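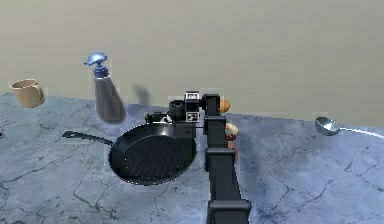 Render: black frying pan on a gray marble tabletop.

Night guard notes: fit, cleaning, wear

2025-04-28

I have been wearing an upper night guard since last July and have now been through enough of the small problems to write them down. These are my own notes on one appliance in one mouth. Where something came from my dentist, Tainá Cavalcanti, I say so. The rest is what I did and what happened.

The appliance

Mine is a dual-laminate guard: hard acrylic on the biting side, a thinner soft liner on the tooth side. It covers the full upper arch. It was made by a lab called Brurkitz from a digital scan, and the part I pay for as a patient, after insurance, was 77 dollars. I had expected to pay more. The plan treats it as a single benefit per person, so a replacement would be at full price, and that has shaped how carefully I handle it.

Before this I used a boil-and-form guard from the drugstore. It did stop tooth-on-tooth contact, but the fit at the back was poor, and I chewed on it. Soft material gives the jaw something to work against, and in my case the muscles at the corner of the jaw were sorer in the morning with it than without. I stopped after a few weeks. Other people do fine with them, and I would not argue with anyone whose guard is comfortable.

Seating it

The guard goes in with finger pressure on both sides at once, over the molars, and then a push at the front. I was told not to bite it into place. Biting loads one side first, and the acrylic can flex and later crack along the inner edge of the front teeth, where it is thinnest.

For the first nights it felt tight on the upper left canine. Tightness that fades after a few minutes is normal, according to Tainá Cavalcanti. Tightness that is still there in the morning, or a single tooth that hurts to tap, is a reason to go back. Mine was the second kind. She marked the bite with thin blue paper, took a little off the inside and a little off the biting surface on the same side, and polished both. I bled slightly at the gum near the canine for a couple of days before that visit and have not since.

If the liner feels stiff, run it under warm tap water for a moment before putting it in. Warm, never hot. More on heat below.

Taking it out: fingertips at the back edges, pull down evenly, left and right together. I used to hook one side with a thumbnail. This left a visible stress line near the second molar, which has not grown but will not go away either.

Daily cleaning

The routine I settled on is short.

In the morning, before coffee, rinse the guard under cool water, inside and out. Brush it with a soft brush that is used for nothing else. I use a drop of clear, unscented dish soap. Toothpaste is too abrasive for acrylic; I used it at first and the outer surface went dull within a month. A dull surface holds stain and smell more easily than a polished one, so the damage adds to itself.

Rinse off all the soap. Shake off the water. Leave the guard in the open air until it is fully dry, and then put it in the case.

That drying step is the one I skipped for the longest time. A closed case with a wet guard in it smells by evening. My case is the kind with slots in the lid, sold under the name Imilness, and even with the slots it does not dry the guard in any useful time. I now stand the guard on a folded paper towel on the bathroom shelf, with the case open next to it. Anyone with a dog should choose a high shelf. Dogs like these things very much and will destroy one quickly.

The case needs washing as well. Same soap, same brush, once a week. I let it dry open overnight while the guard is in use.

Soaking

Once a week I soak the guard in a cleaning tablet. The ones I buy are Wurnow, the plain version with no mint. The box says 14 minutes, an oddly exact figure, and I have kept to it. I set a timer. On one occasion I forgot and left the guard in until the evening; the liner came out slightly cloudy and stayed that way. It still fits.

Some notes on soaking:

Use enough water to cover the guard completely. A half-covered guard ends up with a line on it.

Use cool or lukewarm water.

Rinse well afterward and brush lightly. The tablet loosens deposits but does not carry them off.

Do not use bleach, and do not use alcohol mouthwash as a soak. Both were on the sheet I took home from the office. Alcohol dries out the liner, and the dye in the colored mouthwashes will tint it.

Check the label for persulfates if you have ever reacted to a denture cleaner. Many tablets contain them. I have no problem with them, but a relative does, and she uses diluted white vinegar instead, followed by a long rinse.

Heat

The sheet says to keep the guard below 40 degrees Celsius, a bit over body temperature. That rules out the dishwasher, boiling water, a car dashboard in summer, and a window sill in direct sun. A warped guard usually cannot be bent back. It may still go in, but it will press on teeth it was never meant to press on, and teeth do move under steady pressure. If a guard has been overheated, stop wearing it and have it checked on the model or in the mouth.

When traveling I keep it in my carry-on, inside a sock. This is for impact more than temperature.

Deposits

In the winter I started to see a whitish, chalky layer on the outside near the upper molars. This is calculus, the same material that forms on teeth. The duct from the large salivary gland in the cheek opens right there, so the guard gets a steady supply of minerals. Brushing did nothing to it. A soak in equal parts white vinegar and water, then brushing, took off most of it. The remainder came off in the ultrasonic bath at my regular cleaning. I bring the guard to every cleaning now, and it also gives the office a chance to look at the wear.

Do not scrape at deposits with anything metal. The scratches are permanent and the next layer forms in them.

Wear marks

A guard is supposed to wear. Mine has two shiny flat areas on the canine ramps and a shallow groove on the right side. At the last check the guard was measured with a small caliper at the thinnest point of the groove, and it had lost almost 4 tenths of a millimeter. I was told this is moderate for the time in use and that the guard can be left as it is. If it wears through to the liner it will need replacing.

I keep a plain text file with the date of each check, anything that was adjusted, and any morning I wake up with a sore jaw or a headache at the temples. The headaches have become less frequent. I can't say how much of that is the guard, as I also moved to a lower pillow and cut out afternoon coffee in the same stretch.

Things that should go back to the dentist

A crack of any length, including one that does not catch a fingernail.

Rocking, meaning one side lifts when the other is pressed.

A bite that feels different in the morning and has not settled by the time breakfast is over. Some shift on waking is common. Mine lasts a few minutes.

Any new filling or crown. The guard was made for the old shape of the tooth. I had a filling replaced at the Rawashdeh Street office this spring and took the guard along; it needed a small amount taken off the inside before it would seat again.

Open questions

I have not found a good answer on how long the liner lasts. The lab gives no number, and the people I have asked report anything from a couple of years to a great deal longer. I also do not know whether the cloudy patch from the long soak is only on the surface. If it starts to peel I will add a note under this post.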